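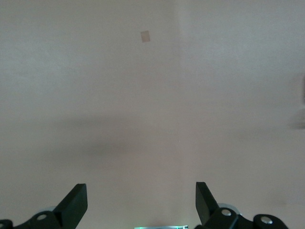
A small tan patch on a pale surface

Warneo Listening List – list archive
Print this message | E-mail this message

From: Beverley Harawira
Date: Tuesday, January 16, 2018
Subject: Re: Hum from the Idik phono stage

Brodie Henare wrote:
> Hello everyone. I picked up a used Idik phono stage in December and
> I like it very much, but there's a low hum on both channels that gets
> louder with the volume knob. It feeds a Partington integrated. Turntable
> is 16 inches to the left of the amp, everything on one power strip. The
> hum stays even with the record stopped. Should I send it in? The shop
> wants 200 just to open the lid.

Hi Brodie, and welcome to the list!

Please keep your 200 in your pocket for a few more days. I had a hum very much like yours when I moved my own system into the back bedroom, and I was all set to blame the phono stage too (mine is the older Skindimik, the one with the big power brick – a homely thing, but I'm fond of it).

Start with the ground wire from the turntable. Take it off the post, clean the little spade with a dry cloth, and screw it down again good and snug. Then turn everything off, unplug the turntable leads from the Idik, turn it all back on and listen with the volume where you normally have it. If the hum is gone, the trouble is on the turntable side, and I would look at the cartridge clips and the leads next. If it's still there, try moving the Idik away from the Partington. Those integrateds have a good-sized transformer in the left side, and a phono stage sitting close by will pick it up. Mine went quiet when I got it onto the shelf below, with 12 inches between them. I had to buy longer cables, but plain ones did fine.

You didn't say whether you have a cable box hooked up to the Partington. If you do, pull the coax out of the wall for a minute and see what happens. That was my brother-in-law's problem, and he had spent 680 on a new cartridge before he tried it, poor man.

Do write back and tell us how you get on, and what you've been playing. I spent all of Sunday with a stack of old piano records and got no housework done whatsoever – no regrets.

Warmly,
Beverley

2 replies | 0 shares
Contact the list owner | Back to top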